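The drawer finally got done

8/5/22

I have been threatening to do the junk drawer since December, and last week I ran out of excuses. It was raining sideways in Standirbridge, the kids were at their dad's, and I'd gone looking for a biro to sign a school form and come up with a dead highlighter, a birthday candle and half a packet of cup hooks. Enough!

If you're new, I'm the woman who spent all of last winter writing about her linen cupboard, so you can guess how this is going to go. My mate Ileana Manole reckons I could get a whole year of posts out of one kitchen and she's probably right (hi Ileana, I still have your casserole dish).

So. The drawer. It's the wide one under the kettle, and when we moved in I remember thinking how roomy it was and how lovely it would be to have somewhere for the bits and bobs. That was my first mistake, calling them bits and bobs. Anything you can't name properly will breed. By last week I couldn't shut it without pressing down on the contents with one hand and shoving with my hip, and the tape measure had worked its way over the back and was living in the saucepan cupboard underneath.

I tipped the lot out on a towel on the lounge room floor, made a cup of tea and then sat there regretting it for a bit. There was a receipt for a garden hose from two houses ago. There was a key with a tag that just says "Bolaldale", which was the street my nan lived in, and I had a little moment over that and put it in my jewellery box. There were five lip balms, all with the lids off, and a shocking amount of sauce sachets.

The actual sorting was the good part. I've tried dividers before, the bamboo ones that stretch out on a spring, and I never got on with them. Things hop the fence. What I like is small plastic baskets, the cheap bright ones, because you can lift the whole basket out, take it to wherever you're working and put it back after. And colour does more of the remembering than labels ever did in our house. My youngest couldn't care less what a label says but she knows pens are blue.
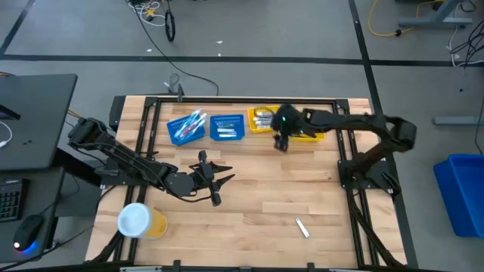 Pens first, always. They're the easiest win and they take up the most room, and once they're standing upright in one place you feel like a person who has her life together. Test every single one on the back of an envelope before it goes in. I was ruthless and I still found two duds the next day, so do it twice. Textas count as pens. Pencils I keep with the homework stuff.

Then batteries, which were my big shame. I had them rolling about loose with the coins and paper clips, and my neighbour Lucienne Baudry went quite pale when I told her. She used to work in a hardware shop and she's very firm on the subject. Loose batteries and loose metal shouldn't be bunking in together, so they've got their own basket now and the flat ones go straight in a jar by the back door to be dropped off next time I'm at the shops. No more licking my finger and hoping - they get tested in the kitchen torch, and if the torch doesn't come on, out they go.

After that it gets murkier. Nail clippers, for instance. Do they belong in a kitchen? My sister says absolutely not, it's disgusting, put them in the bathroom. But everyone in this family walks into the kitchen to ask where the nail clippers are, so in the kitchen they stay. I've gone by where people look for a thing and left good taste out of it. Same with the sticky tape and the spare fuses.

The one basket I'd warn you about is the "misc" basket. I gave myself one and by teatime it was full, so I tipped it out again and found nearly all of it had a proper home or belonged in the bin. What was left over was a brass thing with a thread on it that I can't identify. I've put it on the windowsill. If you know what screws onto a 35 mm thread, please tell me in the comments, it's driving me batty!

Total damage was one bag of rubbish, a small pile for the op shop and a sore bum from the floor. The drawer closes with one finger now. I've opened and shut it far more than I needed to this week.

Next up is the cupboard with the plastic tubs and their lids, and I'm already dreading it. If anyone's found a way of storing lids that lasts longer than a fortnight, let me know before I start.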